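Patterned cloth under small objects is a habit worth reconsidering. My position, after 30 years of setting tables and sorting what ends up on them, is that a busy cloth is acceptable only when the wall behind it is plain. Most dining corners fail this test. A leaf print on the table and damask on the wall compete at the same scale, and anything small and pale placed between them is hard to find.

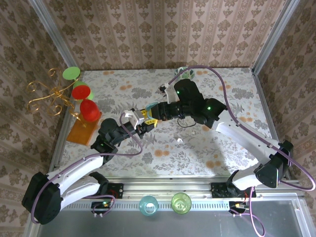

Vol. 9, No. 300

The gold scrollwork stand survives such a setting because it has height and its cups are red. Saturated color separates from gray leaves and beige ornament at any distance. The small green-tinted glass object near the back has neither advantage. Catalogs from Vastuten and Lodstead sell cloth and wallpaper as coordinated sets, and coordination is the problem — the closer the tones, the less the surface works as a surface.

The usual defense is that pattern hides stains. It does, and it hides everything else as well.
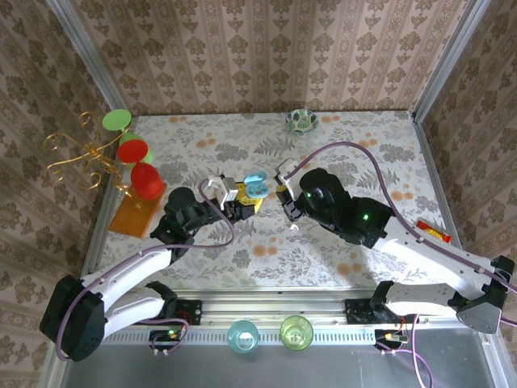
My own rule since October has been a plain tray for anything shorter than a teacup. Mine is a Neves, dark blue, bought secondhand. A Pitetik mat would do the same job for less money, although the edges curl. Earbuds, keys and loose buttons go on the tray, and the cloth is left for plates. Readers who have already papered the room should change the cloth first, as it is the cheaper half of the mistake.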